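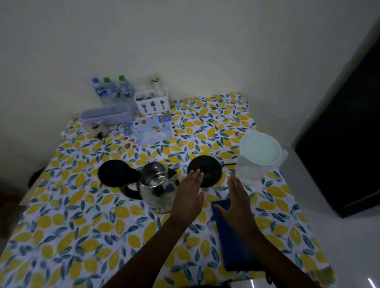
24 Sep 2010

Up at six again, no alarm, just the garbage truck. I had big plans to finish the Indus chapter today and instead I read the same page on drainage four times and then went to look up bus times for October. The book is 1468 pages (who edits these things?) and has to go back to the library before the trip, so I need to do 80 a day or give up and pay the fine. I did 12. Oh well!

The drains are good, though. Whole streets with covered drains and little brick bathrooms in the houses, and I live in a building where the tub backs up if the people upstairs do laundry. I read that bit out loud to my sister over the phone and she said, "Are you eating properly?"

Walked down to Lebrun after lunch to get my boots resoled. He wants 200 for both pairs, and I stood there doing my thinking face and then said yes, like I always do. Ready next week – he wrote the ticket so faintly I had to go over it in pen at the bus stop.

Rain from four on. The kitchen window is leaking in the same corner, so the towel is back on the sill. Made lentils, too much cumin, ate them anyway with the radio on.

Still haven't answered the letter about the evening class. I want to do it, I think. It's Tuesdays that bother me, and the walk back up the hill in the dark – maybe I'll call tomorrow and ask if there's another group.

Need: stamps, lightbulb, onions.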